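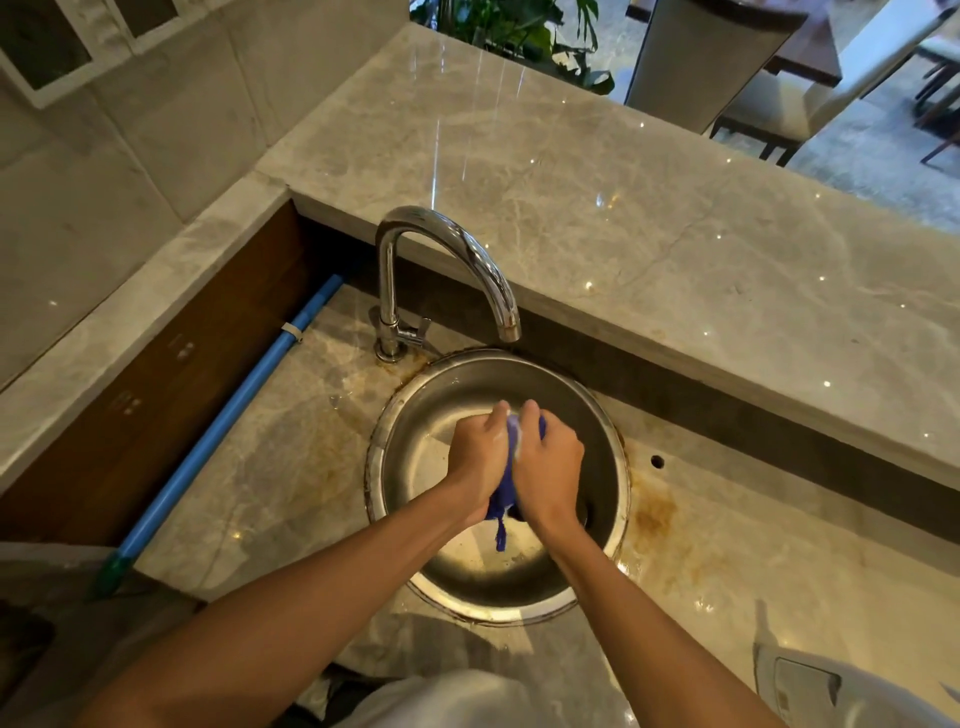

Ask the software people at Drallau what keeps them up at night and you will hear a lot about cloth. Rigid objects have been good to robotics for decades: a mug has a handle, the handle stays put, and a planner can reason about it like a piece on a board. Cloth has no such manners. Bunch a blue one up between two hands over a sink, with a corner hanging loose toward the basin, and almost everything a vision system would like to know about its shape is tucked away inside the folds. The group's perception code, a package called Enard, makes no attempt to recover all of it. It asks a much smaller question - which parts of this thing are held, and which parts are free to move? - and I spent two happy days watching people argue about the answer.

Marthinus Pillay wrote the first version of Enard over one long winter. It tried to fit a full mesh to every piece of fabric it saw, wrinkles and all. The meshes were gorgeous. They also took about 30 seconds each, by which time a person cleaning a kitchen has moved on to something else. He still has a folder of them and showed me several, scrolling through with real affection, before closing the laptop and saying he had deleted the code that made them.

What replaced it is lean and, to my eye, lovely. Enard now keeps a short list of contacts: hand to cloth, cloth to counter, tool to hand. Each contact has a confidence attached, and the confidence fades when the contact goes out of view. If a fingertip disappears behind a fold, the system doesn't throw it away or pretend to know exactly where it went. It lets the guess get fuzzier until something comes along to sharpen it. Watching this live on a monitor is a treat, with little discs swelling and shrinking as the hands turn over (I could have sat there all afternoon).

The planner sits on top of that and goes by the name Gumede. It reads the contact list and sorts a stretch of work into phases, and the team has settled on six: reach, grasp, apply, rub, rinse and release. Those words came out of a great deal of squabbling. "Wipe" was in for months and then got dropped, as two people labeling the same recording could never agree where a rub ended and a wipe began. The label tool now shows each annotator's boundaries as colored bars, one above the other, and disagreements get a meeting of their own. I sat in on one. It ran long and I enjoyed every minute of it.

Two-handed jobs are where Gumede gets interesting. Early versions gave the whole body one phase at a time, so if the right hand was applying cleaner, the left hand was assumed to be applying cleaner too. The current release runs a separate track for each hand and a thin layer between them that notes when one depends on the other. A hand that's holding something steady has a job, and the planner finally has a way to write that down.
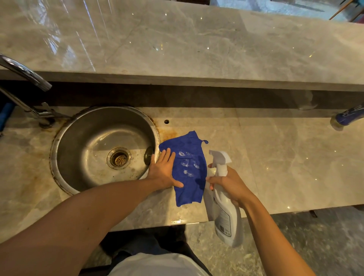
Nokuthula Cele would go further and get rid of the phases altogether. Fixed labels, in her view, make the planner brittle at exactly the points where people are most fluent, and she would sooner let it learn its own divisions from the contact list and have humans name them afterward, if at all. She has a branch that does this. It found 173 divisions the first time she ran it, a number that gets repeated at lunch with some glee, and she has been merging them patiently ever since.

Pillay's objection is about debugging. When a run goes wrong, he wants to open the log and read a word. The replay viewer, Gasthorpe, is built around that wish: a timeline along the bottom, a track for each hand, and the contact list scrolling by on the side. Click on a moment and you get what the system believed right then, along with the second-best thing it could have believed. I've used a lot of replay tools, and that second column is the feature I'd steal.

The plan for November is to run both versions over the same recordings and look at the results side by side in Gasthorpe. Cele has asked for four extra columns.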